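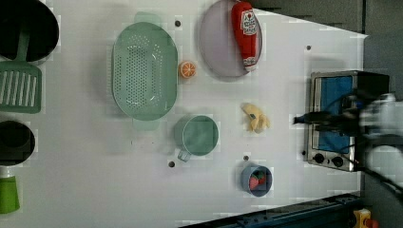
Grerkgate support replied by ticket that either finger set is acceptable for light household objects and that the choice should be made on the basis of the task list. We found this answer of limited use and are therefore submitting the matter to the community.

Home Forums Grippers and Arms Cameras Log in
Search this site Enter keywords Go

Narrow or wide fingers for a toy kitchen bench?

Our laboratory is comparing two parallel grippers on the same arm, the Zoltari and the Tefera. The bench uses toy kitchen items and a toaster oven, viewed by one overhead camera. The task list includes picking up play food, moving a small bowl, and opening and closing the oven door. We have completed 395 trials. The Zoltari, with narrow fingers, does well on the oven door but tends to rotate round pieces of food during the lift. The Tefera, with wide padded fingers, holds food securely and failed on the door in 43 trials. We would prefer to report results for a single gripper. Is there an accepted method for choosing between them, and should the overhead camera be kept as the only view?

Posted by Grerkgate_Bench_Team in November

Relletti_Lab

Please do not combine the door trials and the food trials into one success rate. They test different things, and the total will depend mostly on how many of each you ran. Report them separately, with the same starting positions for both grippers.

Before you reject the Tefera, check the approach angle on the door. In our own work the wide fingers touched the door before the wrist was level, and the controller treated this contact as a completed grasp. We lowered the closing speed and moved the approach point back by 13 millimeters. Door failures fell considerably - we did not change the pads.

With regard to the camera, an overhead view is suitable for locating objects but gives poor information on finger height. The hand also covers the object at the moment of contact. We recommend adding a side view or a wrist camera, and repeating the calibration whenever the mount is disturbed.

padsandjaws

Zoltari. We have used it for over 6 months with no complaints. Put softer pads on it.

ovenmitt_controls

I agree with the first reply on separate reporting. Softer pads may help with rotation, but they also change the width reading when the fingers close, so the grasp threshold must be set again afterward. Kindly state which pads were fitted when you post the final table.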